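Minutes, Pinham Street Swap and Mend group, 2024-09-13

Taken by me, Suqin Tang, because I was the only one with a pen. Apologies in advance for my spelling of anyone's dog.

We started a bit after we meant to, as the kettle at the Sedlow Road hall takes forever and none of us wanted to begin without tea. There were 14 of us once the latecomers had squeezed in, so we had to drag the bench over from the hallway. Apologies came from the Kobori family (new baby, all well, very loud) and from Denise, who is still up north.

**Last minutes**

I read out the August minutes. Greg said he never agreed to store the clothes racks in his garage, he only agreed to think about it. I have changed the word "agreed" to "offered to think about it" and he is happy with that. The racks are in his garage.

**How the winter swap went**

Mostly good news! We all felt it was the best one yet, even with the rain. The grown-ups' tables were picked over by lunchtime and the coats went first, same as every year. We took in $200 at the door in gold coin donations, and that pays for the hall hire for the spring one with a little bit left for tea and biscuits.

The kids' clothes were a muddle, though. Priya ran that table and she said people were tipping whole bags out and walking off, so she spent the morning sorting when she wanted to be chatting to people. I did the same table the year before and I can back her up on this, my knees haven't forgiven me. We talked for ages about whether to sort by age or by size. Somebody's age 6 is somebody else's age 9, and the labels are hopeless once they've been through the wash a few times. In the end we voted for sorting by height, with a strip of tape up the wall so kids can stand against it. Moira is bringing the tape. She would like it noted that she wanted to go by colour.

**Spring swap: what we're asking for**

It's going to be summery things this time, so shorts, T-shirts, hats, sandals if they've still got some life in them, bathers if they're clean and not see-through. School sports gear is always wanted and we never get enough of it. Greg asked if that includes footy boots and yes, it does, but please knock the mud off outside.

We had a long chat about what counts as "good enough to swap". Last time we got a few things that really should have gone to the rag bag. My own rule is that if I'd put it on my niece for a birthday party then it goes on the table, and if I'd only let her garden in it then it goes in the mending pile. Priya thinks that's too fussy for kids' play clothes, and she's probably right. We settled on no holes, no stains you can see from across the room, and elastic that still springs back. Anything else goes to mending first.

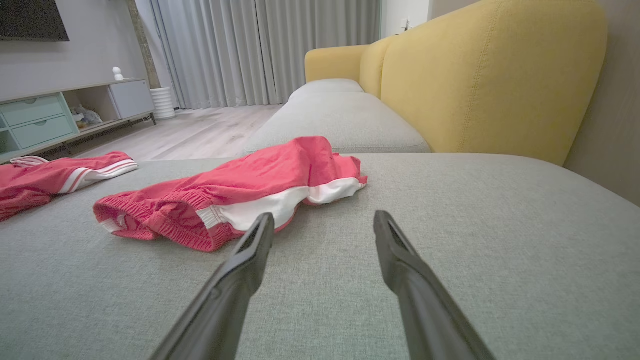
*Red shorts with a white side panel, for the kids' summer table.*

On elastic, Moira says she can do a waistband in the time it takes to drink a cup of tea, so long as somebody else does the unpicking. I put my hand up for unpicking (I find it soothing, don't laugh). Please pin a note to anything you drop off for mending that says what's wrong with it. Last time I spent half an evening hunting for the fault in a perfectly nice skirt, and it was only that the owner had gone off it.

**Mending table**

We have 2 sewing machines we can count on, mine and the old one of Moira's that sounds like a tractor. Tomas has his mum's in a cupboard and will see if it still runs. If it does he'll need somebody to show him how to thread it. We'd all love a third one, as the queue last time went nearly out to the door and a couple of people gave up and went home with their trousers still too long.

Tomas also asked if we could do bikes. We like the idea very much but there's no room inside and none of us except Tomas knows anything about bikes. He's going to ask about using the bit of concrete beside the bins. To be talked about next time.

**The Itmont hall question**

The Itmont people have offered us their hall, and it's bigger than ours with a proper kitchen. Quite a few of us were keen. The trouble is that it's a fair walk from the bus and some of our regulars don't drive. Helen pointed out that she comes on foot with a shopping trolley and would not be getting that up the Itmont hill for anybody. Fair enough, Helen. We're staying put for spring, and I'll write them a nice thank-you and leave the door open for winter.

**Posters and getting the word out**

Greg's posters were lovely but the writing was small. He'll make it bigger and take out some of the leaves. I'm doing the library board and the school newsletter, Priya is doing the chemist and the bakery, and Helen will tell everyone at the pool, so that should cover most of Pinham by itself.

**Leftovers**

After the last swap we had roughly six bags left over and they sat in my spare room for weeks. I love you all but I can't do that again, my sister is coming to stay. This time the leftovers leave the hall on the same day. Tomas has the ute and will do the op shop run, and Priya will ring ahead to check they're taking donations. Adults' jumpers that nobody picked can go to the knitting ladies, who unravel them for the wool.

**Other bits**

- The hall's back door sticks. Lift and push. Don't kick it, we've been asked again.
- Someone left a blue umbrella with a duck handle. It's on the hook by the sink.
- Helen would like there to be a chair at the mending table that isn't the wobbly one. Agreed by everybody very quickly.
- Biscuits were Moira's ginger ones and I've been told to put the recipe in the minutes, but she won't give it to me.

**Jobs before next time**

- Me: thank-you note to Itmont, library and school, box of unpicking
- Priya: chemist, bakery, ring the op shop
- Greg: posters, racks (still in garage)
- Moira: tape for the wall, waistbands
- Tomas: his mum's machine, ask about the concrete for bikes
- Helen: the pool

We finished at a decent hour and stacked the chairs. We'll have the next one here in 3 weeks, same time, and Priya is bringing a cake.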